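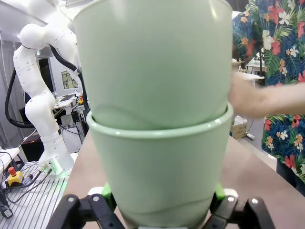

把持状態の推定でいちばん長く悩まされたのは、じつは「いま何を持っているか」よりも「いま何個ぶんを持っているか」でした。Kodlowの初期版では、手首カメラの画像から物体マスクを一枚出し、その下端がフィンガパッドに接していれば「把持中の物体」とみなす、というずいぶんのんきな作りになっていて、単品を扱っているうちはこれで困らなかったんです。ところが重ねたカップになると話が変わります。図3では、緑色のパッドが下側のカップの底に近いところを挟んでいて、同じ薄いミント色のカップがもう一つ、その中に差し込まれています。色も形も同じなので、マスクはあっさり一本の長い柱につながってしまい、制御側には「やけに背の高いカップ」が届くわけです。手がかりになりそうなのは、画像の中ほどを横切る下側のカップの縁と、そのすぐ上にできる少し暗い帯くらいで、しかもちょうどその境目のあたりに人の手が伸びてきている。本節では、この境目をどうやって見つけ、見つからないときにどう振る舞わせたかを書きます。

**図3** 手首カメラから見た、入れ子になったカップの把持状態。下側のカップの縁付近に人の手があり、動きでぶれている。

### 4.2 入れ子構造の推定

最初に試したのは、素直に輪郭検出でした。縁は楕円の一部として写るはずだから、楕円を当てはめればいいだろう、と。やってみると、単品のカップの縁にも、重なった部分の縁にも、背景の机の端にまで元気よく楕円が当てはまります（机の端に当てはまった楕円の扁平ぶりは、なかなか見ものでした）。そこで当てはめの前に、フィンガの開き幅から計算した把持点を基準にして、カップの中心軸を先に仮置きすることにしました。軸が決まっていれば、楕円の中心はその軸の近くに来なければならず、候補は一気に減ります。この軸の仮置きはBrian Lemaの案で、私は正直なところ、あまり効かないだろうと思っていました。完全に私の負けです。

軸に沿って画像を細い帯に切り出し、帯ごとに明度の変化を見ていくと、縁のところで明るさが跳ね、その直後に落ちる、という並びが出てきます。これを「段」と呼ぶことにします。段が一つも見つからなければ単品、見つかれば入れ子の候補です。ただし成形時の継ぎ目らしい細い線でも、弱い段に似た反応が出ることがあります。図3のカップでも、把持部の少し上をゆるく巻く線がそれに当たり、初期のしきい値ではここを二個目の縁と誤認していました。対策として、段の上下でマスクの幅を比較する項を加えています。縁の位置では、外側のカップの口の幅から内側のカップの胴の幅へと不連続に切り替わりますが、継ぎ目では幅がほとんど変わりません。言われてみれば当たり前の幾何なのに、これを入れるまでに私たちはだいぶ遠回りをしました。

なお、幅を比べるには輪郭が左右とも見えている必要があります。片側しか見えないときは中心軸で折り返して補いますが、その場合は信頼度を下げて出力します。信頼度の値そのものに確率としての意味は持たせていません。後段のプランナが「進む」「待つ」「見直す」を選ぶための目盛りだと思ってください。

### 4.3 人の手による遮蔽

さて、問題の手です。共同作業の設定では、カップを渡したり受け取ったりするあいだ、手はだいたい縁の近くにやってきます。人間にとってはそこが持ちやすいのでしょうが、推定器にとってはいちばん見たい場所が真っ先に隠れるので、たまったものではありません。

最初の実装では、手の領域を検出したらその画像を丸ごと捨てていました。安全側ではあるものの、手が近くにいるかぎり推定が更新されず、アームは律儀に止まったままになります。Callum Garsideが横で見ていて「これ、考え込んでるの？　それとも落ちてるの？」と聞いてきたのですが、私もログを開くまで答えられませんでした。これはさすがにまずいので、現在の版では画像を捨てず、手で隠れた画素だけを段の計算から外しています。

手が速く動くと、輪郭がぶれて手のマスクが痩せます。痩せたマスクの外側には、半透明に混ざったような画素が残り、これが偽の段を作ります。そこで手のマスクを動きの方向に広げる処理を入れました。広げる幅は直前の画像との差から決めますが、前の画像がない起動直後だけは固定値です。この固定値は手で調整したもので、理論的な裏付けはありません。査読で突かれる前に書いておきます。

推定結果は時間方向にも保持します。一度「入れ子」と判定したら、手で縁が隠れても、最大300ミリ秒まではその判定を引き継ぎます。それを過ぎても縁が見えなければ「不明」に落とします。ここで「単品」に戻さないのが大事なところで、以前の版では戻していたために、見えなくなった瞬間に把持物の高さの見積もりが縮み、プランナが喜んで近道をしようとする、という冷や汗ものの挙動がありました。

### 4.4 プランナとの接続

Kodlowの出力は、把持物の状態（単品、入れ子、不明）、段の高さ、信頼度、そして手の領域の有無です。これをプランナSaltisexが受け取り、衝突判定用の円柱を組み立てます。入れ子の場合は下と上で半径の違う形にしてもよいのですが、凝った形にしたところで経路はほとんど変わらず、計算時間だけが伸びました。結局、全体を覆う太めの円柱一本に落ち着いています。地味です。

「不明」のときは、直前までに得られた高さのうち最大のものを使い、なおかつフィンガの開閉を禁止します。開閉の禁止は後から足した規則です。入れ子の上側だけを人が取るつもりなのか、まとめて受け取るつもりなのかは、一枚の画像から読み取れるものではありません。そこで、フィンガを開く条件は視覚だけに任せず、手首の力覚センサで下側のカップに引き上げ方向の力がかかっていることを併せて要求しています。条件の組み合わせは状態遷移として記述し、Dumlaoという小さな可視化ツールで再生できるようにしました。もともとは私がデバッグ用に書いた使い捨てのスクリプトだったのに、いまでは全員がこれなしでは生きていけない顔をしています。

### 4.5 評価と、うまくいかなかったこと

評価には428試行の記録を使い、このうち手による遮蔽を含むものは149試行でした。画像を丸ごと捨てる旧版と、隠れた画素だけを外す現行版とを同じ記録の上で再生し、状態の判定と、停止していた時間を比べています。停止時間は現行版のほうがはっきり短くなりました。一方で、入れ子を単品と取り違えた試行が現行版にも7件残っています。全部をDumlaoで見直したところ、どれも縁の片側が手に隠れ、もう片側が背景の明るい面に溶けているものでした。中心軸で折り返して補う処理は、折り返す元がなければ何もできません。アームを少し回して別の角度から見直せば解ける見込みはあるものの、人の手がすぐそこにある状態で手首を回してよいかどうかは別の話で、ここは意見が割れています。Callumは回さずに待つ派、Brianはゆっくりなら回してよい派、私は日によって変わります。

もう一つ、色の違うカップを重ねた場合についても触れておきます。こちらのほうが易しいだろうと高をくくっていたら、マスクが二つに分かれ、上側が「把持していない物体」として障害物地図に登録されてしまいました。つまりアームから見ると、自分の持ち物のすぐ上に障害物が浮いていて、どこへ動いてもついてくるんですね。経路が見つかるはずもありません。11月の版からは、把持軸上で接しているマスクを先に一つにまとめ、そのあとで段を探す順序に変えています。同色の場合に困っていた「つながってしまう」状態を、今度はわざわざ作っていることになりますが、処理の入り口がそろったおかげで、後ろのコードはずいぶん短くなりました。

三つ以上の入れ子では、段の検出そのものは同じ手順で動きます。ただ、上のほうの縁が画像の外に出てしまうことが多く、個数の推定には使えていません。出力の型も「入れ子」のままで、個数は返さない仕様です。手首カメラの取り付け角を変えた条件は次節で扱います。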